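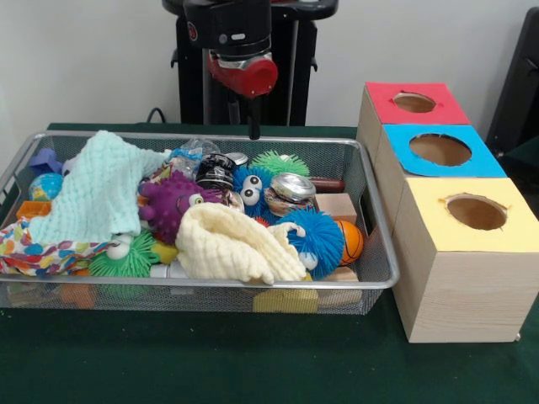

Bin on the left, three sorting boxes on the right, arm parked over the back of the pile.

4. Setting up the bin and teaching the picker what counts as a pick

By now you should have Ilach running, the arm talking to it, and a green light next to every joint in the status panel. If any joint is still yellow, go back to section 3 and sort that out first. I've tried to push on with one yellow joint and I lost most of an evening to it.

This section covers the bin zone, the drop zones and the first slow run. I'll go through it the way I do it on my own bench, with a wire basket full of soft toys, cloths and blocks (a nasty mix, which is why I like it for testing!).

4.1 Draw the bin zone

1. Open the Zones tab and pick New > Bin.
2. Jog the arm until the fingertip is just above one corner of the rim. Press Save Corner. Do the same for the other three, going clockwise.
3. Type in the depth of your bin. Measure from the rim down to the inside floor, and don't count the feet if your basket has them.
4. Set Wall Margin to 40 mm. You can bring it down later once you trust the thing.
5. Press Check Zone. The arm will trace the rectangle in the air at low speed. Keep a hand near the stop button while it does this.

Note: wire mesh is hard on depth cameras. The point cloud comes back with holes in it, and Ilach will sometimes decide the wall isn't there at all and that the stuff behind the mesh is fair game. Turn on Treat Bin as Solid under the Advanced arrow. It's off by default, and I really wish it weren't.

4.2 Add the drop zones

1. Pick New > Drop and choose Box With Opening.
2. Move the fingertip over the middle of the hole in the first box and press Save Center.
3. Enter the width of the hole at its narrowest point. Paper tops tear a bit as you use them, so measure the part that's still good.
4. Give the zone a name. I go by color, so mine are red, blue and yellow, and the log is much easier to read that way than with drop_1 and drop_2.
5. Repeat for the rest of your boxes.

If your boxes stand in a slanted row like mine, leave Auto Align off. It tries to be helpful and snaps them all into a straight line, and then everything but the first box is wrong.

Caution: set the approach height for each drop zone by itself. The path planner takes the shortest way across, and a box that sits right up against the bin leaves it very little room to turn. 80 mm above the tallest box has been plenty for me.

4.3 Load the Imotis grasp model

1. Go to Perception > Models and press Import.
2. Choose the Imotis file that came with your download. Loading takes almost 3 minutes on my old desktop, and the progress bar sits at zero for most of that. Leave it be.
3. Under Object Types, tick Rigid, Soft and Cloth.
4. Set Minimum Score to 49. Lower than that and the arm starts going after shadows. Much higher and it turns picky and ignores anything fuzzy.

Spiky rubber toys get odd scores because the model can't settle on where the surface is. I leave a few in the pile on purpose. If the overlay flickers on them from one refresh to the next, that's normal, and the Smooth Over Time slider calms it down.

4.4 First slow run

1. Set Speed to the lowest notch and switch on Step Mode, so you have to confirm every move.
2. Press Plan. A dotted line shows the path from the current pose to the first target.
3. Look at the line. Does it come down from above, and does it stay inside the walls? If so, press Step.
4. Watch the Contact reading as the fingertip gets down to the pile.

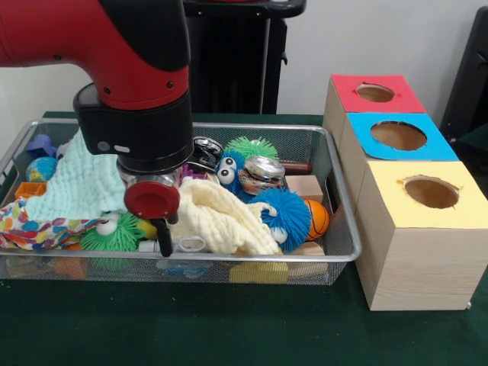
Cloth is where the Contact reading gets tricky. A knitted blanket gives way under the finger, so the number creeps up slowly with no clear jump, and the default trigger waits too long. Go to Control > Contact and change the trigger from Step to Slope. Now run the same move again and compare the two curves in the log viewer. The Slope one should fire earlier.

5. If the arm stops with error "Target lost", press Replan. Don't press Resume! Resume sends it to the old target, and the pile may have shifted.
6. Once you've had a handful of clean steps in a row, turn off Step Mode and leave the speed where it is.

Caution: targets close to the front rim are the ones most likely to trip the Wall Margin check. If the planner keeps refusing them, shrink the margin a little at a time and run Check Zone again after each change.

4.5 Save your setup

Press File > Save Cell, and save a copy somewhere off the robot computer too. Zones, model choice and contact settings all go into the same file. Camera calibration does not; it lives in its own file, and you export that from the Derkell plug-in (section 5).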